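Bench notebook, two-arm cell (Ena)
Saturday, started 9:40

Came in on a weekend because the left wrist has been bugging me and I wanted the room quiet while I listened to it. Coffee first. Then the log from the last long session, which is 411 lines of mostly nothing and then a cluster of torque warnings on the left arm, all at joint six, all during two-handed holds. The right arm has two warnings in the same stretch and I'm prepared to ignore both of them.

Quick recap for whoever opens this notebook cold. Ena is on the Bernen controller, old firmware, the one we froze in January after the update made the homing routine go off and sulk. Arms are numbered left and right from Ena's own point of view, please, please keep it that way (I found a sticky note this morning with them swapped, and I lost a good quarter hour to it).

9:55. Powered down, brakes on, walked both arms through by hand with the release held. Right arm is lovely all the way round. Left arm has a tiny notch at joint six, maybe a third of the way into the turn, like running your thumbnail over the edge of a coin. You can't hear it. You can just about feel it if you go slowly and hold your breath, which I did, like an idiot, several times. Marked the spot with a paint pen.

10:20. Took the wrist cover off. Four screws, one of them already a bit chewed, so I swapped it for a fresh one from the Boyer tray. Inside it's cleaner than I feared. A little gray dust around the seal, wiped that out with a lint-free cloth. Connector seated fine. The cable clamp on the other hand was cranked down so hard that the cable had a flat spot in it, and when the wrist turned, the flat spot went over the edge of the clamp. There's my notch! Or I think that's my notch. I was ready to order a bearing, so I was pretty cheerful about this.

Backed the clamp off, slid the cable along so the flat bit sits in open air, tightened it back up to finger tight plus a quarter turn. Moved by hand again: much better. If I go really slowly I can still talk myself into feeling something there, so I'm not calling it cured.

While the cover was off I also did the things I always say I'll do next time:
- new thread lock on the gripper mounting screws, both arms
- wiped the finger faces with alcohol
- checked the e-stop, both buttons, by hitting them (satisfying)
- emptied the little tray of dead zip ties that has been there since forever

11:15. Homing. Left arm took two tries, first one timed out, second one fine. Wrote the new offset for joint six into the config and saved the old file next to it with "old" in the name, and yes I know, I know, version control. I'll commit it Monday-ish.

Then the tool frames. Moving that clamp meant having the wrist apart, so I didn't trust the left tool frame anymore and redid it with the pointed tip, touching the same dimple from a bunch of directions. The residual came out smaller than the one in the file. I redid the right one too so they'd match in method, and that took longer than everything else put together, because I kept bumping the dimple block and having to start over. Double-sided tape under the block next time. Writing it here so I'll see it.

12:30, lunch, leftover noodles.

1:10. Back, and on to two-handed holds, the thing that was throwing the warnings in the first place. My plan was slow first, then normal speed, with something gripped at both ends over the cardboard. Any mismatch between the two tool frames shows up right away as the arms arguing with each other through whatever they're holding. One arm thinks the thing is in one place, the other arm disagrees politely, and joint six takes the strain. So the current trace on six is what I had up on the monitor the whole time. 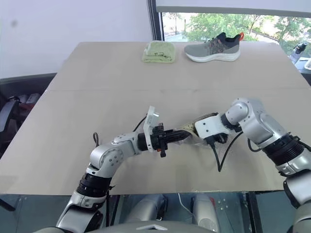
Try it with the force limit down at 22 before you believe the trace, Brerncombe wrote back when I posted my numbers to the shared channel, we had a wrist that looked perfect for a whole day with the limit wide open, and all it was doing was muscling through. Also check your cable slack at full wrist rotation and not just at the hold pose. Ours was fine everywhere except the last bit of travel, and that's where it had been chewing on itself.

Fair, and a bit annoying, because I'd had the limit at 56 and was feeling good about life. So down to 22 it went, and the first run stopped itself on a force fault almost right away. Second run too. Grumbled. Then I noticed I'd left the payload value at whatever the last person had set, which was for a much heavier tool, so the controller was compensating for weight that wasn't there and fighting itself before the other arm even got involved. Fixed the payload, ran it again, and it got through the whole hold without a fault. Did a batch more at the same limit. One soft warning, left arm, joint six, of course. The rest clean.

So the payload entry could have been part of the problem all along. I can't separate the two now because I changed the clamp first and found the payload second. Bad method, mine. If the warnings stay away we won't know which one did it, and if they come back at least there's one less thing to suspect.

2:25. Did the slack check. Sent each wrist to both ends of its travel at creep speed with my hand on the stop. The left run looks a touch snug near the positive end, nowhere near pulling, but I'd like another finger's width in it. Let out a bit from the elbow side and put a fresh hook-and-loop strap on, loose. Strap, not zip tie. I'm serious about this one. A zip tie on a moving cable is how we got the flat spot to begin with, I'd bet lunch on it.

The right side has plenty of slack, if anything too much when the wrist is low over the table. Didn't touch it today. If somebody wants to tidy it, run the full travel check again afterward, both ends, and write down that you did.

3:05. Normal speed, force limit back up to the middle, long loop. Let it go for 168 cycles while I sat at the desk and sorted out the spare screws. Trace on six is flatter than anything in the old log, with one small bump per cycle in the same place, which lines up with my paint mark. So there is still something at that spot. Could be the cable has a memory of being squashed. Could be the bearing after all, just early. It's around half the height of the old bump, and I can live with half for now.

Stopped the loop, felt the wrist housing, barely warm. Good.

Things I'm leaving for the week:

Order one wrist cable for the left arm, the shorter of the two in the Bernen list (the long one doesn't tuck in, we tried). No rush on it, but don't let me forget either.

Somebody with smaller hands than mine should look at the clamp from underneath. I could feel a burr on the inside edge and couldn't get a file to it.

Payload value needs to go in the startup checklist. I added it in pencil on the printed one by the door. The file version still needs doing.

The Boyer tray is nearly out of the short screws. I took two.

If you run two-handed holds before the cable comes, keep the limit in the middle and save the trace for joint six, even if it looks boring. Put it in the same folder as today's. I want to see whether that bump grows.

3:50. Arms parked, brakes on, power off at the wall, paint pen back in the drawer. Going home.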